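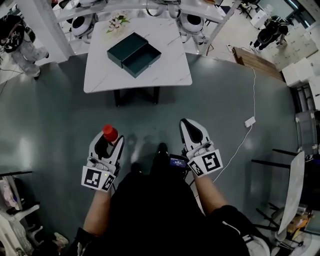 May, afternoon -- the box with the sliding tray

Spent 30 minutes on the white marble-patterned table. The dark green box stays in the middle, set diagonally, with the tray partway out. Pink artificial flowers go behind it at the far edge. Kirsty wants the flowers closer. I disagree -- they crowd the tray.

Moved on to the red bottle with the white label. Nikau's note gives it 2 positions and I prefer the first. Must ask Trudy for a spare cap. 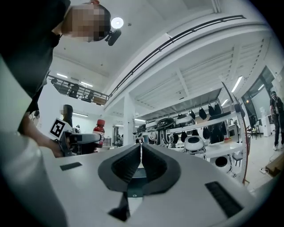 Red bottle, dark red cap, balcony behind.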